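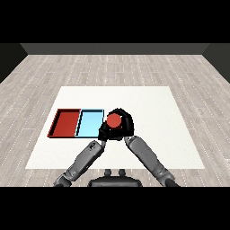

Figure 1. Tray-sorting task in the simulator, red cylinder held next to the blue tray.

Evaluation of the Jitoron simulation kit
Progress report to the Plandoletti program office
2018-04-26

1. Status

The review of the Jitoron kit is on schedule. Installation, license setup and the first block of sorting trials are complete. The second block, with randomized start positions, has begun. Work on the physical cell at Bernitz has not started and is not charged to this period.

2. Work completed

The kit was installed on two workstations. The installer assumes a clean machine and failed once on an older graphics driver; the vendor's support desk supplied a fix in two working days. The supplied humanoid model loaded without changes. We built the task layout from the kit's stock parts: a white mat, a red tray, a blue tray and a red cylinder. Tray spacing and cylinder position are set in a plain text file, so a layout can be changed without opening the editor.

The control layer is Oda, our existing software. Connecting it to the kit took longer than planned. The kit reports joint angles in degrees in one interface and in radians in another, and the manual does not mention this. A small adapter now handles the conversion and will be handed over with the final report.

3. Results to date

We ran 718 trials of the single-cylinder task with fixed tray positions. The cylinder ended in the red tray in 572 of them. Most of the remaining trials failed at release: the cylinder landed on the tray rim and tipped outward. A smaller group failed at the grasp, with the fingers closing before the palm was in place.

Lowering the release height reduced the rim failures in a short follow-up run, which is too small to report as a rate. The contact settings also matter. With the default friction value the cylinder slides in the hand during fast moves — this looks like a fault in the controller until the contact log is checked.

4. Assessment of the kit

Rendering is adequate for the work. Walls, floor and lighting are plain by default, and we have left them that way. Run control is good, and a stopped batch can be resumed from its last saved trial. Logging is weaker. Contact events and joint data go to separate files with different clocks, and lining them up takes roughly 85 lines of script.

The manual covers installation well and the programming interface poorly. Support replies have been prompt and correct.

5. Budget

Spending is within plan. The kit license covers 8 seats, of which we use three. We suggest a smaller license at renewal.

6. Next period

Finish the randomized block. Repeat the fixed-position block with the lower release height and corrected friction. Add a second cylinder, to be placed in the blue tray. A recommendation on purchase will follow in September, after the vendor's next release has been tested — the release notes promise a single clock for all logs.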